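연습실 일기, 1월

밤 11시. 오늘도 대본만 두 번 읽고 끝났다.

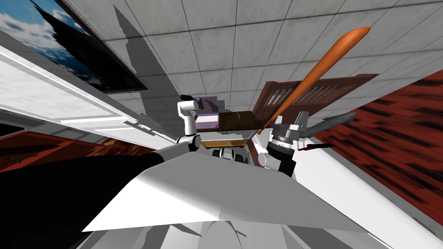

배우 경력이라는 게 정말 사람들이 말하는 것처럼 차곡차곡 쌓이는 건지 요즘은 잘 모르겠다. 극단 벨라미(Bellamy)에 들어온 지 4년째인데, 프로필에 적을 작품은 늘었어도 연기가 늘었는지는 자신이 없다. 연출은 이번 신작 <이르키츠(Irkitz)>가 단원 모두에게 전환점이 될 거라고 한다. 작년 작품 때도 똑같은 말을 들었다. 산 위의 요새에 갇힌 사람들 이야기라는데, 무대 배경을 어떻게 할지는 아직도 정해지지 않았다. 나는 검은 테두리 액자 속 그림처럼 파란 하늘에 흰 구름, 그 가운데 어둡고 뾰족한 산 같은 것 하나면 충분하다고 본다. 그런데 회의에서는 영상을 쏘자, 회전 무대를 쓰자, 말만 커진다. 예산표는 다들 안 본 모양이다.

낮에는 웰란스(Welance)에서 하는 영화 오디션 공고를 읽었다. '신인 발굴'이라고 크게 써놓고 지원 자격에는 장편 출연 경험 2편 이상이라고 되어 있다. 그게 무슨 신인인가. 접수 번호를 보니 내가 3,272번이었다. 이 중에 영상을 끝까지 봐주는 사람이 몇이나 될까. 그래도 냈다. 독백은 작년에 쓰던 걸 그대로 썼다. 새로 준비한 건 아직 입에 붙지 않아서 도저히 못 보내겠더라.

저녁 연습은 2막부터. 상대역이 바뀌었는데 호흡이 나쁘지 않았다. 다만 연출이 "더 비워 보라"고 할 때마다 무슨 뜻인지 모르겠다. 비우라고 해서 힘을 빼면 안 들린다고 하고, 소리를 키우면 연기하는 티가 난다고 한다. 학교 다닐 때도 이 말을 들었다. 그때는 고개를 끄덕였는데 지금은 말하는 쪽도 잘 모르는 게 아닌가 의심스럽다. 3막 편지 장면은 손도 못 댔다.

예랄로프(Jeralov) 극장 얘기도 또 나왔다. 객석 1,000석짜리 극장에서 우리 공연에 관심을 보인다는 것이다. 관심을 보인다는 말은 계약서가 없다는 말이다. 지난번 공연 때 앞줄도 다 못 채웠는데 그 큰 데를 무슨 수로 채우나. 선배들은 벌써 분장실 크기 얘기를 하고 있었다. 나는 대관료가 얼마냐고 물었다가 분위기 깬다는 소리만 들었다. 대답은 못 들었다.

집에 오는 버스에서 옛날 인터뷰 모음을 읽었다. 유명한 배우들은 하나같이 무명 시절이 가장 행복했다고 한다. 성공한 다음에 하는 말이라 별로 믿음이 안 간다. 월세 얘기는 한 줄도 없었다.

그래도 2막 마지막 대사, 문 앞에서 돌아서는 부분은 오늘 처음으로 좀 괜찮았다. 내일 다시 하면 또 안 될 수도 있다. 돌아설 때 왼발부터 움직였던 것 같은데 잊기 전에 적어 둔다. 목이 칼칼하다. 물 마시고 자야겠다.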